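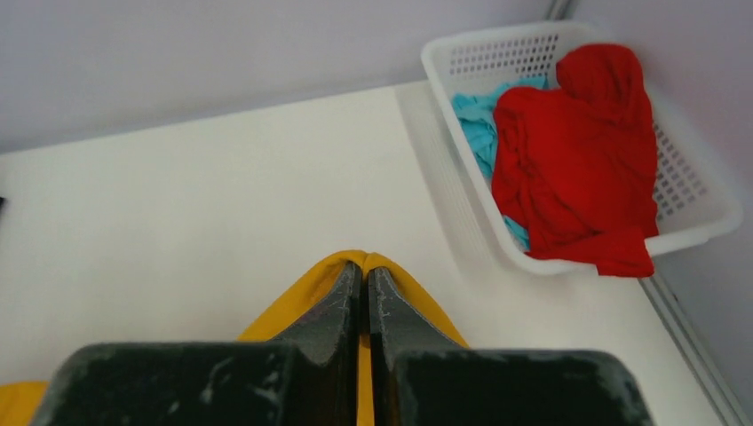
Yellow cloth on the white table, folding room, Kornik site.

Nollidum opens its Kornik building to visitors twice a year, and I went along in January for the afternoon session. The site finishes household textiles: table linen, dusters, polishing cloths and a small line of plain cotton covers. Weaving and dyeing are done elsewhere. What arrives at Kornik is cloth on the roll, and what leaves is cut, hemmed, folded and boxed. The tour takes in four rooms in the order the goods pass through them and lasts a little under two hours, with a break for coffee between the second and third.

Our group was met at the goods entrance by Apolline Rolland, who runs the finishing side. Coats and bags go in lockers. Visitors are asked to remove bracelets and anything else that might snag, and to keep pens capped. The floor is sealed concrete and the lighting throughout is cool and even. Colour is judged in the first room under lamps of a fixed type, and the other rooms were fitted with the same lamps so that a shade does not appear to shift as it moves through the building.

Intake is the simplest stage. Each roll is unwound over a sloping board, checked by eye for slubs, pulled threads and uneven dye, then wound back. Faults are flagged with a short thread tied into the selvedge, so the cutter can see them from the side without unrolling. The yellow is the shade that gives most trouble. It shows grease and grey lint more readily than the blue or the white, and two batches dyed a month apart can differ enough to be noticed when placed together in one box. Rolls are therefore kept in batch order and boxes are never filled across a batch change. The lot on the racks during our visit was number 316.

Cutting is done in layers with a straight knife on a long bench. The standard square is 760 mm before hemming. The layers are left to lie for a while before the knife goes in, to let the cloth relax. Fulgencio Nava, who has charge of the cutting bench, showed us two squares from the same roll, one cut straight after unwinding and one cut after resting. The first had drawn in along one side and no longer matched its template. The difference was small, but once a hem is sewn on an edge that is out of true, the finished cloth cannot be folded square.

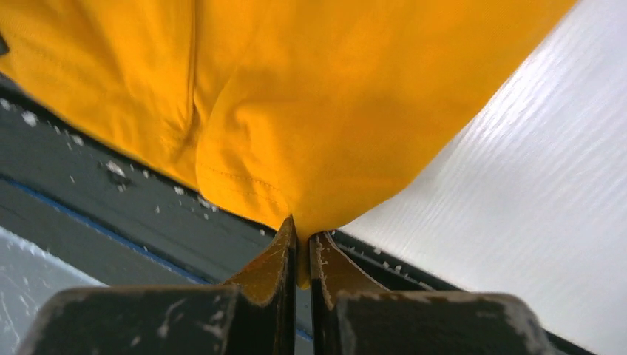 Hemming came after coffee. The edges are turned twice and sewn in a thread close to the shade of the cloth. Ms Rolland passed round a handful of samples and pointed out what the inspectors look for: stitches of equal length, no puckering, and corners in which the turned layers lie flat. A tight thread makes the edge ripple, and this is easiest to detect by picking the cloth up at one point and letting the remainder hang. On a table the same fault can be smoothed out with the palm and missed. I tried this with a good sample and a rejected one. The rejected edge curled visibly when hung and looked perfectly sound when laid flat.

Thread tension is checked at the start of each shift and again after any change of needle. I asked whether needles were changed on a timetable or on wear. The answer was both: a fixed interval, shortened if skipped stitches appear. The records are kept on paper cards hung at each machine and later copied into a system called Bautista, which also prints the box labels. The cards I looked at were filled in neatly and in full.

The folding room was the part I had come to see. The house fold begins with the cloth laid out face down. It is halved, halved again, and then taken in thirds, with the hem corners ending up inside. Mr Nava gave the demonstration. He first lifted the cloth by the middle, shook it once, and let it fall before looking for the corners, which he said was quicker than hunting for them in a heap. Creases left over from the roll are opened out by hand. There is no pressing at this stage, and a crease that will not lie down is sent back to be steamed.
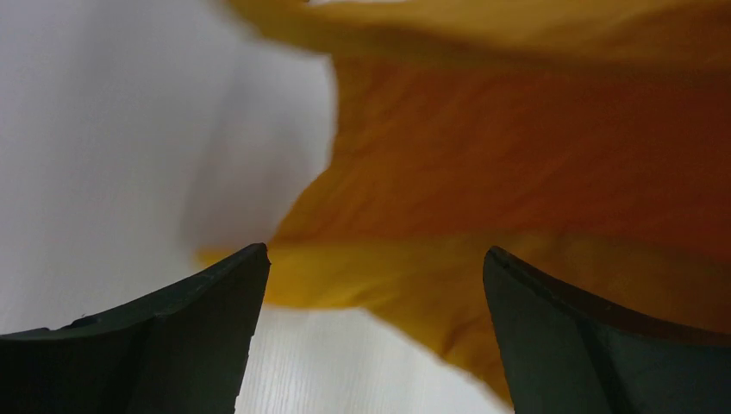 Visitors were then invited to fold a few for themselves. My first came out wider at one end than the other, because I had matched the edges by eye and ignored the corners. The second was acceptable. A plain pale surface helps a good deal here, as the outline of a strong-coloured cloth stands out clearly against it and any corner that has turned under is quickly found. An older visitor who had worked in a hospital laundry folded hers in a different sequence and finished well before the rest of us.

Boxing takes up the last room. Cloths are stacked with the folded edge facing alternate ways, which keeps the pile level, and packed 100 to a carton. The cartons come from Fludberg and are supplied flat. A sheet of tissue goes at the bottom and another on top. Labels carry the batch, the size and the initials of the person who closed the box.

Offcuts were the subject of the only long question from the group. Narrow strips are baled for fibre recovery, and pieces large enough to be useful are sold at the door by weight. I bought a bag on the way out, mixed shades, mostly yellow.

Practical notes for anyone planning a visit. Places must be booked through the Nollidum office, and groups are kept small. Flat shoes are required. Parking is on the street side, the yard being reserved for deliveries. Photography is allowed in every room except intake. The shop at the goods entrance takes cards only and closes when the last tour leaves.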